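## 6. When the arm stops short of a block

Sooner or later your Vadby arm will come down over a block, stop a little way above it and sit there with the amber lamp blinking. This is fault 30, "reach not confirmed", and please don't be alarmed by it. The arm has found that the height it measured doesn't agree with the height it was taught, and it has very sensibly decided to wait for you. Most people see it for the first time after moving the table or swapping the board for another one, and it's usually cleared before the kettle has boiled.

> **Caution:** A stopped arm is still a powered arm. Keep your hands, sleeves and hair well away from the board until you have finished step 2. The arm may move without warning if the fault clears by itself, and it does so at full working speed.

### 6.1 Making the arm safe

1. Press the red stop button on the control box and leave it pressed in. Switching off at the wall is no substitute, as the arm will sag when the power goes.
2. Wait for the amber lamp to go from blinking to steady. If it is still blinking after 30 seconds, leave everything alone and go to section 6.4.
3. Have a good look at the tip of the arm from the side, with your head outside the taped area. You want to know whether it is touching a block or only hovering close to one.
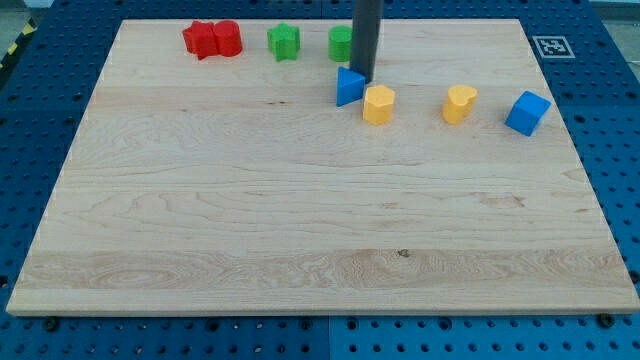 4. If the tip is touching something, turn the release key to position 2 and lift the arm gently by its upper grip. Never pull the block out from underneath, tempting as that is, as the arm can follow it down.
5. If the tip is clear, leave the arm where it is and carry on to section 6.2.

### 6.2 Finding the cause

Do take these in order, even if you feel quite sure you know the answer already. Gwendolyn Lindgren in our repairs room keeps a tally, and the first item wins by a long way.

1. Check that the board lies flat. A crumb of packing foam under one corner is enough to upset the height reading.
2. Check that the position marker is clean and hasn't been nudged. Wipe it with a dry cloth only; sprays leave a film that the camera dislikes.
3. Open **Settings > Surface** and read the stored height. If you have changed boards since the last set-up, this number belongs to the old one and you'll need to teach it again (section 4).
4. Look through the fault log for code 297. If it appears next to fault 30, the wrist joint has lost its zero, and no amount of fussing with the board will put that right.

> **Note:** Units supplied before August show code 220 in place of 297. The meaning is the same.

### 6.3 Starting again

1. Turn the release key back to its first position.
2. Step back behind the tape and twist the red button to let it out.
3. Choose **Slow run** and let the arm work through one full round of blocks while you watch, with a hand near the button.
4. Go back to normal speed once that round has finished without a fault.

### 6.4 If it happens again

Should fault 30 come back on the same day, please stop using the arm and write to Ekrem Şimşekoğlu at the Skonmont service desk. Send the saved log along with a line or two about what you were doing, and leave the blocks where they are until you've heard from him.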